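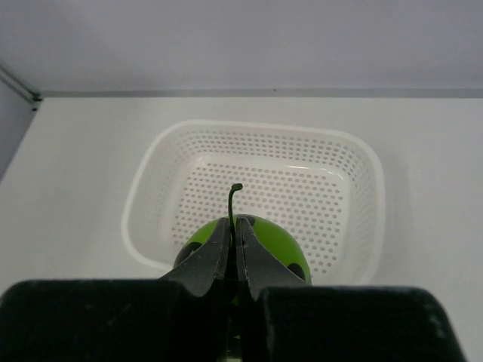

3.2 Artificial produce and the storage basket

The second group of materials in our study is the artificial fruit and vegetables. We chose this group because almost every family knows such toys, and because the task of putting them away is easy to explain to a small child or to an older person. The same toys were used at both sites, Biltuton and Munshi, and they were bought in one order so that the color and the size stay the same between the sites.

In the first plan, written in February, we wanted to use real fruit. Yurani Palomino made a small trial with real apples and found that they got marks very soon, and after a few days the apples on the table were not comparable with the apples in our records. We therefore changed to artificial produce. The loss is that the toys are lighter than real fruit and that their surface does not feel the same in the hand. We return to this point in Section 6.

The pieces are not all realistic. The apple, for instance, is a bright lime green with dark oval spots, and some participants said that it made them think of a ladybug. It also has a thin stem with a small hook at the end. We had asked ourselves if such a piece should be taken out of the set, and Nilmini Jayasinghe argued that it should stay. Her reason was that people name it quickly and without mistakes, and in our naming test it was called "apple" in 109 of the answers, more than any other piece. The spots were mentioned often, but they did not change the name that was given.

For storage we use one white plastic basket with open mesh sides. We compared it with a closed box of the Oketti type. With the closed box, participants bent forward to look inside before they put the next piece, and this made the times longer in a way that has nothing to do with the produce. A basket with holes lets some of the color come through the side, and we believe that this helps people to remember what is already put away. The basket is kept on a white tabletop with light grey walls, so that the produce is the strongest color in the area. Figure 2 gives the usual place of the basket, near the far side of the table and a little to the right of the center. 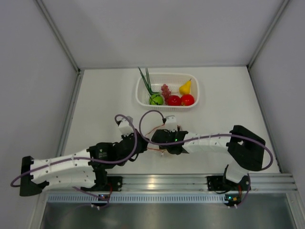
Figure 2. Work table with the basket of artificial produce in its place near the back wall.

We coded 1240 placements in total. A placement was counted when the piece was inside the basket and the hand had left it. Pieces that rested on the rim were coded separately by Sandamali Bandara and Tahsin Seneviratne, and the two coders agreed in 80 percent of these cases. The other cases were discussed until there was agreement. If a piece fell to the table it stayed in the record, but its time was not used in the analysis.

Between two sessions the toys were wiped with a damp cloth and dried. The order in which they were presented was drawn again for each participant.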